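Went to the Fluseck open afternoon expecting to be sold something, and was pleasantly wrong about that part. Fluseck is a shared workshop, members pay by the month, and one group of them has spent most of the winter building grippers you hold in your own hands. The idea is that you do a chore with the gripper, the recording goes off to a computer, and later an arm called Tutel is supposed to do the chore itself. I emphasise supposed. Tutel was in bits the day I went.

So what you get to see is people and grippers. The room has white walls, brown floorboards, cords trailing across them, and a few visitors with backpacks standing about, much like me. The grey body fits a hand well enough and the pads are lined with black foam, a choice I'd have queried if I hadn't seen what a bare plastic jaw does to a smooth handle. A utility knife is a fair test piece for it, long and narrow and inclined to twist.

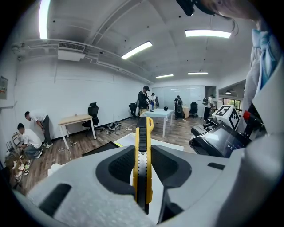
Hooman Naseri reckoned I was judging it too early, and that the jaws were never meant to be clever, only cheap enough that a member could print a new pair overnight and not sulk when they cracked. He put the parts at under a tenth of what his last project cost, and said the foam had outlived everything else on the build.

Fair enough, but cheap to print isn't the same as cheap. By the group's own tally they went through 17 versions of the housing, and 6 of those never closed properly. Add the spools, the machine time and the evenings, and I'd want to see the ledger before I called it a bargain. Zdenka Bošković told me they want 300 recordings of each chore before they bother with the arm. At the rate they've been going that's a long year, and I'm not convinced members will keep turning up to pick the same cup off the same table once the novelty goes.

The marker cubes I liked better. A white cube with a black printed pattern sits on top of the gripper so software can work out where it is, and it costs next to nothing. There's a little red button too, and black cables thick enough that I'd be forever minding my elbow.
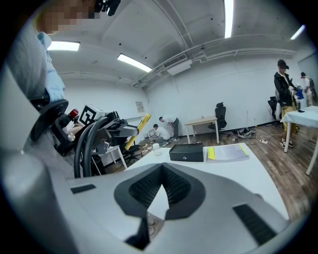 I'd also like to know what happens when the light changes. Everything I saw was under fluorescent tubes, and my own garage has one bulb and a window that faces the neighbour's fence. The answer I got was that they'd look at it in November.

Would I build one? Maybe the jaws, for the fun of it. Parking is free on the side street after 4 pm, and bring your own coffee.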